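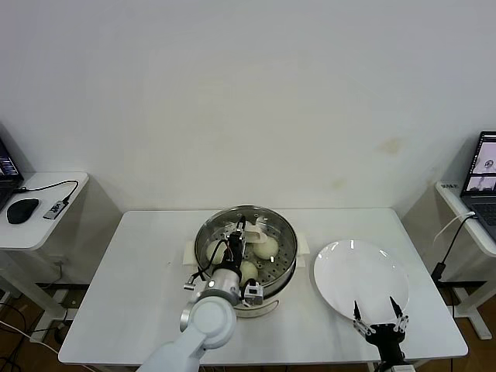
Search this site Search Go

Trendari portable induction hotplate: a review after a winter of using little else

December
By the home and kitchen editor

Our kitchen in Estier was pulled apart at the end of autumn and put back together well into spring. The old gas cooktop went first, along with the bench it sat in, and for most of that time we cooked in the laundry on a single Trendari portable induction hotplate. I had planned to use it for a few weeks and give it away. It has now moved into the new kitchen with us, so I think I know it well enough to say what is good about it and what isn't.

What you get

The Trendari is a flat black glass slab, 30 cm wide, with a touch panel along the front edge and a fan underneath. The cord leaves from the back right corner and is long enough to reach a power point at bench height, though not one at skirting level. It plugs into an ordinary household outlet. There is a booklet in the box and nothing else. No pan is supplied, which I prefer, as the ones that come with hotplates tend to be thin.

If you are coming from gas, check your pots first. A fridge magnet is the usual test: if it holds firmly to the base, the pot will work. Our two cast iron pans were fine and so was the big stockpot. The saucepan I used most, an old aluminium one, was useless and went to the op shop. The enamelled casserole worked but rattled a bit at high power until I worked out that the base had bowed slightly.

Heat and control

There are 12 power levels, and a separate temperature mode you reach by pressing the mode button twice. The power levels are the part to use. Levels one to three are for keeping things warm, four to six will simmer, and anything above nine is for boiling water or searing. The gap between five and six is bigger than it should be. Five will hold a bolognese with a bubble every now and then, and six will have it spitting on the wall if you turn your back. I ended up doing long simmers on five with the lid half on.

At low settings the hotplate pulses. It comes on for a couple of seconds, goes off, and comes on again. With a heavy pan this makes no difference. With a light one you can watch the porridge boil and stop, boil and stop, and it will catch on the bottom if you don't stir. This is common to cheaper induction units and the Trendari is no worse than others I have borrowed, but it is the main thing separating it from a good built-in cooktop.

Temperature mode is less useful. It starts at 50 degrees and goes up in large steps, and the sensor sits under the glass, so it is reading the glass and guessing at the food. For keeping custard warm it did well. For shallow frying it overshot, then sulked for a while, then overshot again. I stopped using it for oil after the second batch of schnitzel and went back to setting the power by hand.

Boiling is where it shines. A full kettle's worth of water comes to the boil much faster than it did on our old gas burner, and the laundry didn't heat up. Pasta, potatoes, boiled eggs and anything steamed were all easier than before. We ate a lot of dumplings and steamed greens over those months for that reason. The one caution with steaming is that it is very easy to boil a pot dry when you aren't looking at a flame to remind you. The hotplate does cut out if the base gets too hot, with three loud beeps, but your pot may already be the worse for it.

Noise

The fan is audible in the next room. It runs the whole time the plate is on and for a minute or two after you turn it off, longer if you've been searing. Nothing is wrong when this happens. It is a steady whirr and I stopped noticing it, but someone trying to watch television in an open-plan flat would have a view. There's also a faint whine from some pans at high power, which is the pan and can't be fixed.

The touch panel

This is my main complaint. The panel doesn't like wet fingers, and cooking makes fingers wet. A drop of water on the plus button will either do nothing or run the power right up. When a pot boils over, the panel floods and the unit shuts itself down, and you then have to lift the pot, wipe everything dry and start again. I keep a tea towel folded beside it for that purpose.

The child lock is a long press on the right-hand button and works as it should. The timer is fine too, although it switches the plate off at the end and doesn't just beep, so don't use it to remind yourself to stir something.

Cleaning

Very good. Nothing bakes on, as the glass itself only gets hot from the pan. A damp cloth and a bit of dish soap is enough nearly every night. I scratched the glass once by dragging the cast iron across it, and the mark is still there in a certain light. The vents underneath collect fluff, particularly if you keep the unit in a laundry as we did. I ran the vacuum brush over them every few weeks.

Compared with the Ballow

A neighbour lent me a Ballow single hotplate for a fortnight while I was writing this. The Ballow costs $50 more. It has a knob in place of the touch buttons, and that is a real improvement - you can turn it down quickly with a wet hand, or with an elbow for that matter. It is also quieter. Against that, its cord is shorter, the cooking zone is smaller, and my largest frying pan had a noticeable cool ring around the outside. If you mostly use small saucepans, the Ballow is the better buy. If you use a stockpot or a wide pan, get the Trendari.

The two-plate version from Stergiou is sometimes suggested as a step up. I haven't used one for long enough to review it properly. Remember that a double unit on one household plug has to share its power between the two sides, so you won't get both at full heat.

Is it worth it?

We had been quoted roughly $4000 for the new built-in cooktop with the wiring and the cut-out in the stone, and living with the portable for so long made us look at that quote differently. In the end we bought a smaller built-in than we'd planned and kept the Trendari for when we have people over, or for cooking fish on the back verandah.

For renters, for caravans on powered sites, and for anyone in the middle of a renovation, I would recommend it with the reservations about the panel and the low settings. Buy it from somewhere with a decent returns policy, and test it in the first week with the pans you already own. Mine has had no faults so far apart from a rubber foot that came off in July, which I glued back on.

Related reviews
Ballow slow cooker: long-term notes
Benchtop ovens for small kitchens
Which frying pans work on induction?
Setting up a temporary kitchen in the laundry
Stergiou stick blender, tested on soup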